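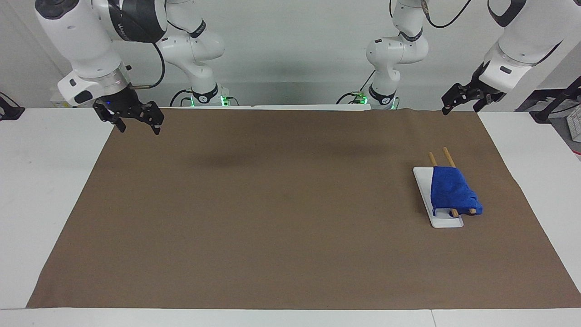
Range diary, January: sandals and slip-ons

The Zatville office received 236 pairs of the Bistar slip-on this morning, against an order of 500. Ms Ilse Baert has written to the supplier, Cotska, asking for the balance. Sizing was checked at 4 p.m. and the smaller fittings were found to run narrow. Mr Kristof Boersma will amend the size guide. The strap colours for the Escobar sandal remain undecided and are carried over to the next entry.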